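Unit 4: Bins, Clamps and Bench Setup
Shop Practice handout, Lokent Technical Evening School
17/08/2022
By the Shop Practice teaching staff

Most of the trouble people have with a sloped bin on a bench comes from how it was set down and fastened. These notes cover the bin, the clamps and the cleaning. Read them before the Altach bench session and bring them with you. 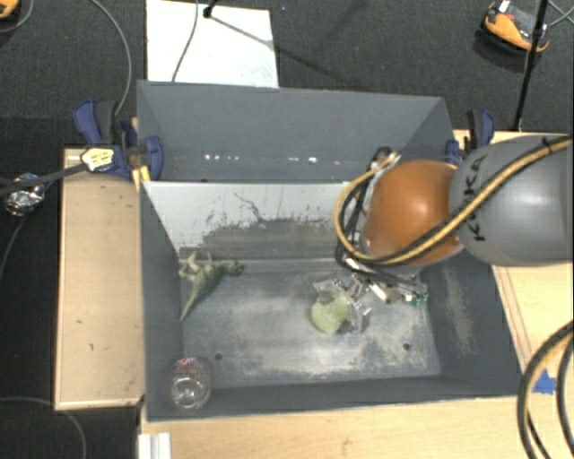

A bin that is going to be reached into over and over has to stay put. Every reach gives it a small push, and after an hour the pushes add up. Clamp the rim at the corners before any work starts. Bar clamps are fine for this. Spring clamps are too weak and should stay in the drawer.

1. Placing the bin

Wipe the tabletop first. Grit under a metal floor will scratch wood and will also let the bin rock. Set the bin down, press on each corner in turn and feel for movement. If it rocks, lift it and wipe again. Leave a ledge of clear table on one side for hand tools and paperwork. Do not store things behind the far wall, where they are hard to see.

2. Clamping the rim

Open the clamp wider than you need, set the fixed jaw, then bring up the sliding jaw by hand. Tighten the handle until the bin stops moving and then stop. Thin sheet bends easily, and a bent rim will not sit flat again. Two clamps at one corner may point in different directions. One can hold the rim down while the other stops it from turning. Check that the handles do not stick out over the open top.

After 45 minutes of use, check every clamp again. Write the check on the Pullo sheet.

3. Why the walls slope

A loose object dropped near a straight wall tends to stop there, and it is awkward to get hold of. A sloped wall sends many objects back toward the floor of the bin. It does not work for everything. Flat items can lean on the slope, and jars and cups often end up upright in a corner. Practice with a mix: soft lumpy toys, hard plastic animals with legs and tails, and something smooth and clear. Clear items are easy to miss against gray metal, so look for the rim and the reflections.

Weigh each practice item and keep it under 200 grams.

4. Dust and residue

Powder and dark smudges build up on the floor and lower walls. A dusty floor changes how things slide, so a result from a dirty bin should not be compared with one from a clean bin. Note the condition on the sheet each time. To clean, take the items out, brush toward the front edge, then wipe with a damp cloth. If the floor has holes in it, keep the cloth nearly dry and look under the bin afterward. Scuffs will not come out and do not need to. Wipe the toys too, or they will carry the dust straight back in.

5. For the Hendriks worksheet

Set up one bin and clamp it. Do 100 reaches and log where each item comes to rest: floor, slope or corner. Clean the bin and do the same again. The July group used a single item, and their tables are in the folder if you want to see the layout. Hand in both logs with the clamp checks attached. Unsigned sheets will be returned.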